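The laundry club

On Wednesday evenings a group of students teaches two robot arms to handle clothes. Should we be impressed?

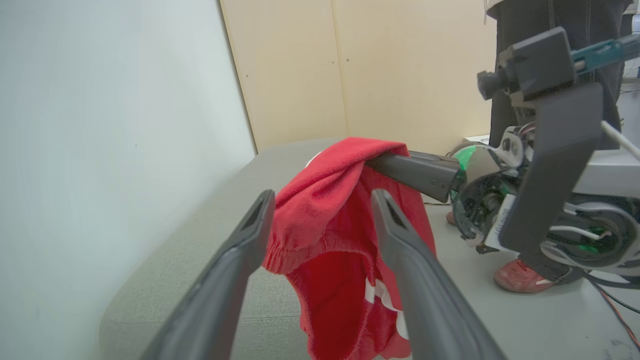

Ximena Escobedo thinks I have come to the wrong place if I want to see a finished machine. The whole point of the club, she told me before I had taken my coat off, is that nothing in it works properly yet, and anyone who wants polish can go and look at a trade fair.

I have been to the trade fairs. I have watched a robot lay one towel on top of another while a man in a gilet talked over it, and I have learned to ask who put the towel there in the first place. So I was glad to hear a warning instead of a pitch, though I noticed it was also a handy way of lowering the bar.

The club is called Brunus, and it meets in a room with a padded grey bench along one side, where most of the work gets done. The students have been at it since September. The task they have set themselves sounds like a chore for a ten-year-old: pick up a piece of clothing, pass it between two arms, lay it down flat. They are entering it for the Vidal, a student contest in which each team gets 5 minutes and a pile of clothes chosen by the judges.

Cloth is a horrible thing to give a robot. A box is the same box whichever way up it lands. A red garment slung over a gripper finger is a heap of folds with a ribbed edge sticking out somewhere, and before the machine can do anything useful it has to work out which bit is which. Boonmee Thongsuk, who writes most of the code, says that people outside the club always ask about the arms and hardly ever about the cloth, and that they have it the wrong way round.

He may be right. What bothers me is how the teaching is done. A student steers the arms through the job, the movements and the camera pictures are saved, and the software is trained to copy them. Then they do it again. By the week of my visit they had 482 of these recordings. I asked what the robot had learned from them that it could use on a shirt it had never met, and there was a fairly long pause.

"Some," said Jaqueline Becerra.

She showed me the notebook where she writes down the test runs, and I liked her for it, because most of the entries were failures and she had made no effort to tidy them. Dropped. Dropped. Took hold of two layers. Held on when it should have let go. A good run gets a tick and nothing else. The ticks tend to come in clusters, on evenings when the same few garments were used in the same light, and that ought to worry anybody who thinks this is nearly ready for a care home or a hotel.

Somebody does think so. Vundel, a small firm that makes linen trolleys, has put 300 pounds towards the club and would like its name on the team shirts. Its leaflet talks about "the end of folding". I read that line out to Teodoro Ocampo, who looks after the grippers and had spent the best part of the evening on one finger that wouldn't close square. He asked if he could keep the leaflet.

Ditte Fogh, the teacher who runs the sessions, takes a harder view than I expected. She doesn't much care if the arms ever fold anything. She wants the students to be able to say why a run failed, in plain words, without blaming the software or the carpet. Last year's team had a nicer demonstration, she says, and could not explain it. They came home from the Vidal with a certificate and have barely mentioned it.

I can see the sense in that, but it leaves a question she did not really answer. If the value lies in the explaining, a great deal of expensive kit is standing around to support it, and a school down the road with a sewing machine and a stopwatch might get most of the way there. Fogh says the students wouldn't turn up for a sewing machine. Escobedo, listening in, said she would, as long as she was allowed to take it apart.

The contest is 2 months off. Thongsuk wants more recordings and Becerra wants fewer, with a wider mix of clothes. When I left they were still arguing about it.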